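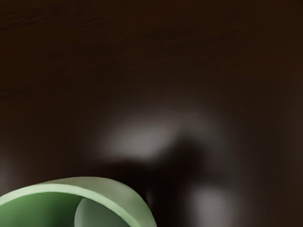 Product review: Clemow simulation package for tabletop handling
Reviewed by Anneliese Schwerdtfeger, workplace technology office, Stadville
23 November 2022

The Clemow package allows a site to rehearse automated handling tasks on a computer before any equipment is installed. Our office reviewed it over 18 weeks at the Wiegand tableware packing site, where the packing team will share part of its work with an automated line.

Setup was completed in 3 days. The standard library covers mugs, bowls and plates, and surfaces may be set to wood, steel or plastic. Lighting controls are thorough. Shadows and glare on a polished tabletop can be adjusted separately, a feature the team used often. The manual is less satisfactory. Its section on saving a task assumes knowledge that packing staff do not have, and the search function returns too many results.

The package changed the working day more than management had expected. Graciela Gaete and Moataz Belhaj, both experienced packers, now spend part of each shift reviewing rehearsed tasks and marking those that would chip a rim. They reviewed 1235 tasks during the period. Both asked that this duty be written into their job descriptions and reflected in their pay grade. The first request has been granted; the second remains open.

Staff also reported tired eyes after long periods at the screen. Shift lead Bernd Wunderlich has limited review sessions to one hour.

The office recommends the package for sites of similar size, provided that paid training time is agreed with staff before purchase. The license does not include training.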